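In Praise of the Slow Bus

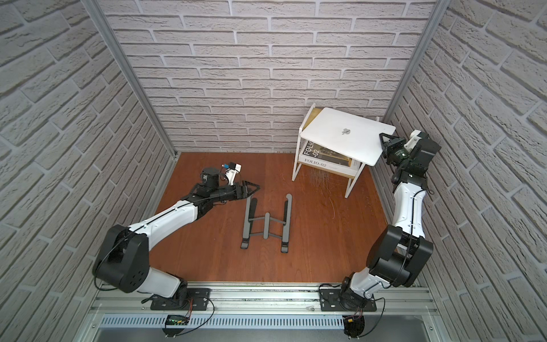
Vol. 19, No. 38

Every July I take the local bus from Losuma down to Pronness, and every July somebody asks me why I don't drive. It's 117 miles. By car you can be there before your coffee gets cold, more or less, and the bus takes most of a day. I love it! I would take it twice if they let me stay in my seat and go around again.

I should say that I don't mean the express. The express has curtains and a movie, and it stops once, at the big gas station outside Mahasneh, where you get ten minutes and a line for the bathroom. I mean the plain local, the one that pulls in at every feed store and post office and waits while a woman hands a box of tomato plants up to the driver to be dropped off three towns later. The box rides in the front seat. People ask after it when they get on.

You learn the country from a bus like that. I had driven to Pronness for years and could not have told you that the road crosses the same creek five times, or that the barns change from red to plain gray once you're over the ridge, or that there is a town called Zatalance at all. Zatalance has some 2,000 people and the best pie I have eaten in my life (sour cherry, with a crust that shatters), and from the highway it's a water tower and an exit number. The bus stops there for twenty-five minutes. That is exactly enough time for pie if you order it before you sit down.

And the talk! Strangers on a plane put up with each other. Strangers on a slow bus settle in. Last summer I heard a full history of a school band from a man who had played the tuba in it, and then a correction of that history from the woman across the aisle, who had played the clarinet and remembered the state finals differently. They were still going when I got off. I have thought about those finals more than I've thought about some things that happened to me.

Now the county wants to cut the local to three runs a week, and there's talk of dropping the Zatalance stop to save time. Save it for whom? The people in a hurry are already on the express or in their own cars. The rest of us bought a ticket for the long way around. Some riders have no other way to get to a doctor or to see a sister, and that ought to settle the question by itself. But I'd like to put in a word for the ones who could drive and don't – there are more of us than the county thinks, and we pay full fare.

So go before the fall schedule comes out. Sit on the left side going south, where you get the river in the morning and shade after lunch. Bring a sandwich anyway, in case the pie is gone. The driver takes exact change only, and the window in the fourth row sticks, but if you push up and then out it'll give.

13 Aug 2006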